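Chapter 7
Learning to Sort from Relabeled Demonstrations

Wouter De Haan and Mieke Lambrechts

7.1 The problem of the unfinished task
7.2 Splitting a demonstration into segments
7.3 Relabeling by outcome
7.4 The Givden experiments
7.5 Failure cases
Exercises

Chapter 6 treated a demonstration as a single unit: one instruction, one trajectory, one label at the end saying whether the task was done. The label was assigned to every time step alike. For short tasks, such as pressing a button or closing a drawer, little is lost by this. For tasks with several objects the loss is large. A demonstration in which two objects are placed correctly and the third is dropped is marked as a failure, and under the filtering rule of Section 6.3 all of it is thrown away.

This chapter describes a method for keeping the useful part. The method is called outcome relabeling. It cuts a long demonstration into segments, looks at the state of the table at the end of each segment, and writes a new instruction that the segment does satisfy. The new pairs of instruction and segment are then used for training in the ordinary way.

7.1 The problem of the unfinished task

Consider a tabletop task with a container and a small set of objects. The instruction is "put everything in the basket." The order is left open. At any moment the state can be written as a list of which objects are inside the container, which are on the table, and which, if any, is held by the gripper. We call this list the placement state. It ignores the exact position of each object, and so it is much smaller than the full state used in Chapter 4.

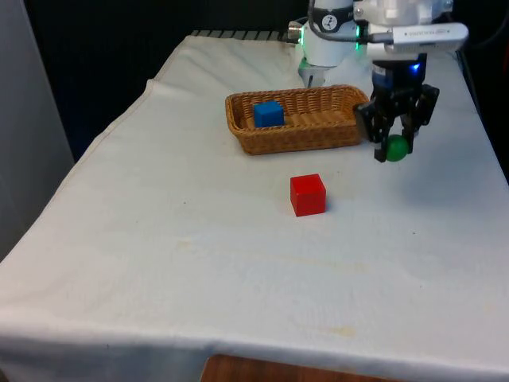 The placement state changes only when an object is grasped, released or dropped. Between two such events the arm may move a long way, but the list stays the same. These events are therefore natural points at which to cut. For a two-finger gripper they can be found from the finger opening and the motor current alone, with no need for a vision model. Section 7.2 gives the procedure and discusses the threshold on current, which must be set lower for soft objects than for blocks.

Two properties of the placement state matter for what follows. First, it does not depend on who or what moved the arm. A segment taken from a human operator and one taken from a partly trained policy are labeled by the same rule. Second, it is silent about quality. A cube pushed over the rim and a cube lowered gently to the bottom give the same list. The method can therefore learn clumsy behavior from clumsy data, a point taken up again in Section 7.5.

The main experiments use the Givden set, which contains 1000 demonstrations of multi-object sorting. Of these, 700 end with every object in its container and 300 do not. The baseline policy, Partanen, is trained on the 700 complete demonstrations only. The relabeled policy, Jelta, has the same network and the same number of training steps but draws its segments from all 1000. Any difference between the two is thus due to the data – and, as Section 7.4 shows, most of it comes from recovery motions after a missed grasp, which are rare in the complete demonstrations. Jelta raised the rate of full task completion by up to 19 percentage points, with the largest gain on round objects.

Readers who have skipped Chapter 6 should review the definition of the filtering rule before going on. The notation is unchanged, except that the symbol g now stands for the instruction attached to a segment and no longer for the instruction given at the start of the demonstration. The Fekow event detector used in the exercises is described in Appendix C.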